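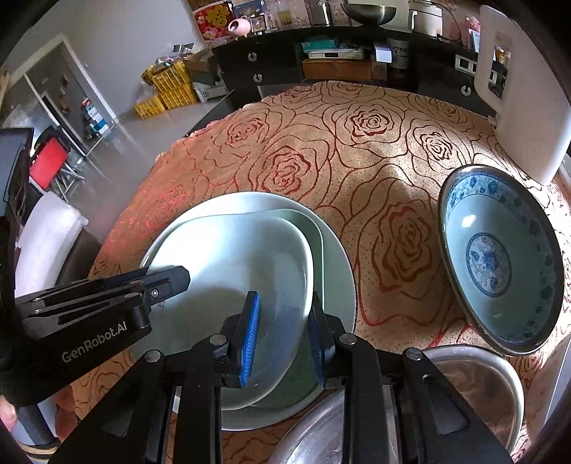

teapot_lid
Senior Member, Padholm Kitchen & Table Forum
Posted Jul 17, 2020

Mixed crockery: do you give in and buy a full set?

Hello all, kettle's on so I'm finally sitting down to write this. I've been setting up house again after moving back to Padholm, and between my gran's things, the op shop and a box my aunty pressed on me at the door, I now own a cupboard full of plates where hardly anything matches. Pale green, white, blue and white, all sorts. I've always loved a table like that, with a flowery cloth underneath and everyone getting a different plate (the kids fight over favourites, bless them).

But my sister reckons it looks like I'm having a garage sale, and she's offered to go halves in a Flosari dinner set for my birthday. It's a lovely offer and I don't want to be rude about it. So, do I say yes? Has anyone gone from mismatched to matching and been glad of it, or did you miss the old stuff?

marmalade_and_rye
Member

Oh, keep the old plates, please! We had a matching set as a wedding present and it was beautiful for about 3 years, and then one dinner plate went in the sink, and then a bowl, and by then the pattern had been dropped and I spent far too many evenings hunting for replacements. With odd plates you just shrug and pick up another for a couple of dollars on the weekend. I do try to stick to a few colours that get along. Blue and white will sit with nearly anything, and so will a soft green.

gumleaf62
Regular

I'll be the grump, sorry. I lived with odd plates for years and what wore me down was the cupboard. Nothing stacks! You get an oval on top of a round on top of something with a deep lip, and every time you want the bottom one you have to lift the whole wobbly tower out. We bought a plain white set in the end, 20 pieces, and I could have cried with happiness the first time I shut that door without holding my breath. Take the offer, I say, and keep the pretty ones for visitors.

teapot_lid
Senior Member

gumleaf62 you have me there, the stacking is dreadful. I've been putting the ovals on top and hoping for the best.

parsnip_pie
Member

Get yourself a wire plate rack, the upright sort. Mine's a Grorkon and it lives inside the cupboard, so every plate stands on its own edge and you can pull out whichever one you fancy. I don't agree about saving the nice ones for visitors, by the way. My mum did that her whole life and half of them still had the shop sticker on when we packed up her house. Use them on a Tuesday sort of night, with beans on toast.

gumleaf62
Regular

Fair point about your mum, and I'm sorry. I still maintain beans on toast tastes the same off plain white :)

lakeside_nan
New Member

First post, long time reader! One small thing to add, do check before anything old goes in the dishwasher or microwave. I lost the gold line off a favourite saucer that way. I wash mine by hand in a plastic tub with a tea towel in the bottom. As for your sister, could you ask her for serving dishes instead? That way she gets to give you something handsome for the middle of the table and you keep your muddle around the outside.

teapot_lid
Senior Member

lakeside_nan, welcome, and what a good idea! There's a big Parsa platter in the shop on the main street that I've walked past more times than I'd like to admit. I'll ring her tonight and see what she thinks. Going to measure the cupboard for a rack as well.

marmalade_and_rye
Member

Hooray! Let us know what she says, and if any of those pale green ones ever need a new home, you know where I am.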